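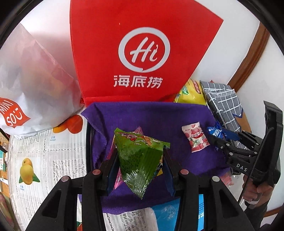 Red tote and a MINISO bag, with snacks
Stelport Neighbors Help > Shopping and Home

How to wash reusable bags from non-woven fabric?

I have 12 such bags and some smell of onion. The label says nothing. Can I put them in the machine at 30 degrees?
Clestance, 27th October

I would not use the machine. In June I washed two and the print came off in small pieces on my shirts. Better is a sponge, cool water and a little dish soap, then hang them open in the shade. For onion smell, leave baking soda inside for one night.
Trekard

Mine go in the machine, no problem.
Van Wyk

Did you use the spin? I think the spin is what broke my handles.
Trekard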